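Cuaderno de laboratorio, sala Guthrie
Sábado, 1 de julio de 2023

Se revisa el material de mesa del proyecto Flunari. El inventario anterior es de mayo.
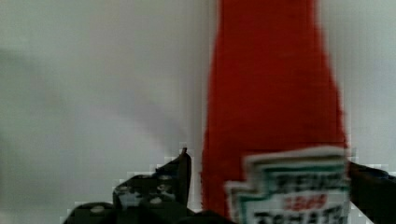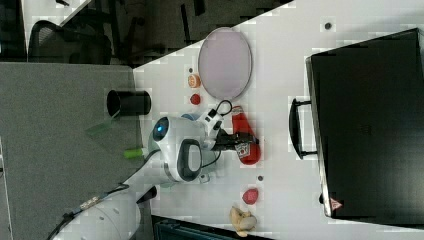
Botella roja en ambas tomas; plato ovalado y fresa, solo en la segunda.

Se acuerda lo siguiente: la vajilla pasa al armario Wirell, balda 2; los alimentos de muestra, a la balda 3. El maletín negro no se guarda con ellos. Queda pendiente medir el plato y anotar su código en la ficha. Las etiquetas de repuesto (alrededor de 50) siguen en el cajón de Skeltard.

Comentarios

flunari_mesa: La balda 3 ya tiene material de otro grupo. Ruego confirmación.

almacen2: Confirmado. Se desocupará el lunes.

Responder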